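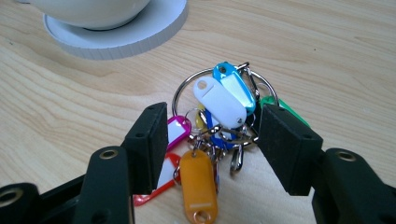 2 min read

Gripper evening. Kitchen table again, coffee, the key ring with all the colored tags because it's the nastiest thing I own to pick up. Tags slide over each other, little rings get caught, clasp dangles. If the Stadex can close on that cleanly it can close on anything in my house.

Background for anyone new – the Stadex is my hand-held two-finger gripper, plans from the Rillholm project, printed parts from Gomero. On print number four of the left arm now. It had gotten sloppy. You'd squeeze and one finger would get there before the other, and whatever was between them got shoved sideways. Annoying for a week, then I stopped using it, then I felt guilty.

So, what I do when it goes sloppy. Same order every time.

First the pads. Two screws each, don't lean on them. Wipe the inner face with a damp cloth, let it dry, look for shiny patches in the texture. Shiny means worn. I got 56 hours out of the last pair which is not great. Swapped both, never just one.

Then put it over bare table, fingers open, and look straight down at it. Pads should mirror each other, same tilt. Do this in decent light or youll chase a shadow like I did.
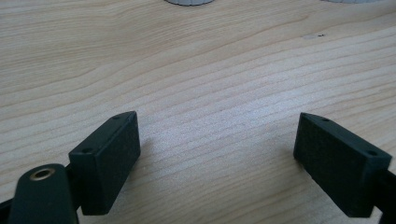
Pivots

The brass ones in the arms. Wiggle each joint by hand before taking anything apart. Mine had play in one only, bottom left, so that's the only one I pressed out. New bushing went in with the vise and a scrap of pine. Ream it by hand, slowly. The Gökçe notes say to grease them, I tried that in October and it collected crumbs and cat hair, so dry from now on.

Bolt snug, then back off a hair. The finger should drop under its own weight. If it doesn't, back off a bit more. I overtightened twice and had to start over, 17 minutes gone for nothing.

Then open and close it 10 times empty and look again.
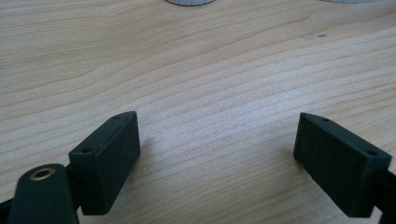 Centering is the part I always rush. There's a link length you can adjust on each side and it's tempting to fix everything from one of them – don't, split it. I look for a mark on the table and use it to keep the tool in the same place between tries, and that tiny dark speck in the wood, right of center and well past the fingers, does the job nicely. Line up, squeeze, look, quarter turn, line up again. Took me 7 rounds tonight. Coffee was cold by the fourth.

Still to do: the trigger spring, which squeaks, and a spare set of pads becuase I'm out. Also want to try a softer pad material but Gomero has been out of stock forever. If anyone has a source let me know in the comments.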